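3.2 Study site and participants

The study was carried out in Gasturport, a harbor town where many families live in small rented apartments and where most of them share one or two windows with good light. We chose the town for two reasons. The price of fresh herbs there is high in the winter months, and the housing company Hijazi had already allowed tenants to keep plants on the inner window sills. Tenants in 40 apartments were invited by letter, and 25 of them agreed to join. Two households moved away before the first harvest, and their plants are not included in the results below.

All participants received the same starting material: one bag of Flindora potting soil, seeds of basil, parsley and chives, and a printed guide of four pages. The guide was written by Joelle Daher, who also visited each home in September to explain how to fill in the growing diary. We did not pay the participants, but they could keep everything they harvested.

3.3 Growing diaries

Each household wrote in the diary once a week, for 14 weeks. The diary asked for the height of the tallest plant, the number of times the soil was watered, and any sign of disease or insects. There was also an open field for remarks. We expected this field to stay mostly empty, but it became one of the richest sources of the study. In total we collected 234 remarks, and we sorted them by subject after the diaries were returned.

The most common subject was water. Many participants were afraid that the soil would become dry during the night, and they watered it again in the morning without touching it first. In the homes where this was the habit, the basil turned yellow early - in one case already in the third week. Parsley was more patient with this treatment. Chives suffered mainly from lack of light, and the two households with windows to the north gave up on them.

The second common subject was space. A window sill in these buildings is narrow, and it is also the place where people put keys, letters and telephones. Round pots were often moved to the floor or to a kitchen shelf, and from there they were sometimes forgotten. Several participants wrote that they would prefer a longer and narrower container, which can stay in one place.

3.4 Choice of container

Following these remarks, we compared the round pot from the starting material with a long planter of the Onano type and with a simple plastic tray of similar proportions (Figure 3). The comparison was small and we do not claim that it is complete. We looked only at how easily the container fits on the sill, how evenly the seeds come up, and how much soil is lost on the floor when the plants are thinned.
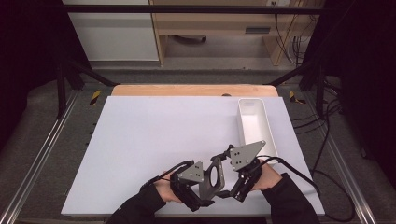
Figure 3. White plastic tray, long and narrow in shape, without soil.

The long containers were kept on the sill in all the homes where we tried them. The seeds came up more evenly in the Onano planter than in the round pot, but the difference was small for parsley. The tray lost the most soil during thinning, and it needed more frequent watering in heated rooms. Some participants still preferred it for chives, which they cut often and sowed again.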